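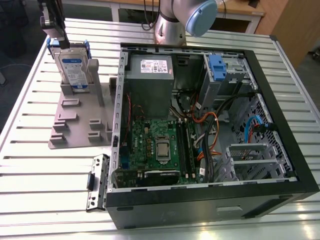 Workshop tips: swapping a hard drive, and whether a machine could do it for you

Every few months a reader writes in to ask when they can stop doing this sort of job themselves. The brochures from Pornamow and Dridano say soon. I've been hearing soon for a good while, so my advice is to learn how to change a drive in a desktop PC. It takes 13 minutes once you've done a couple, and you need one screwdriver.

Before you open the case

Shut down, switch off at the wall, pull the lead out. Hold the power button in for a few seconds. Touch bare metal on the case before you touch anything else, and do it again if you wander off for a cup of tea.

Lay the tower on its side with the open side up. Trying to work on one standing on the carpet is how screws get lost in the pile.

Clear the bench first. A machine would need this done for it, and done to the millimetre. You can get away with a bit of mess, though small brackets and loose screws should still go in a saucer.

Getting at the drive

Follow the cables from the old drive back to where they start. Take a picture on your phone. One will be data (thin and flat, often a bright colour) and one will be power. Pull them by the plug, never by the wire.

If your case uses plastic caddies, squeeze the tabs and slide the whole thing out. If it doesn't budge, look for a screw on the far side. There's usually one.

Don't leave a bare drive standing on its edge where a sleeve can catch it. If you do a lot of these, a block with a slot cut to fit is worth making. 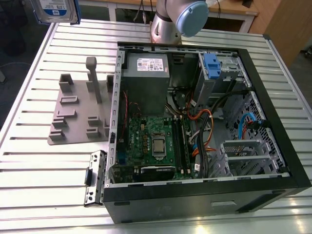 So can a robot do it?

Parts of it, in the right conditions. Picking up a hard drive is the easy bit: it's a rigid box of a known size, and if you park it in a holder the arm knows where to find it. Lining it up with a bay is harder, but I'll believe it can be done.

Cables are where I stop believing. They flop about and get in front of things, and no two are bent the same way. Look at the orange and red wires looping through the middle of that case and ask yourself what a machine would make of them on a Monday morning. A person shoves them aside with the back of a finger and doesn't think about it.

Then there's the old PC with a stripped screw, or the one full of dog hair. The Kettani leaflet on my bench lists 161 tasks and I couldn't find dog hair in it.

Questions to ask before you spend money

-- Who puts the parts in the holder? If it's you, you've done half the job.
-- What does it do when it drops something?
-- Has it been shown on a case it hasn't met before?

Bendetti quoted me £612 for a year's hire of a small bench arm, fixtures extra. I bought a better screwdriver and a magnetic tray instead, and had change from £40.

Putting it back together

Slide the new drive in until it clicks or the screw holes line up. Data cable first, then power. Neither plug goes in upside down, so if you're forcing it, turn it over.

Tuck the slack away from any fans, and start the machine once before you put the side panel back on, keeping your fingers out while the power is connected.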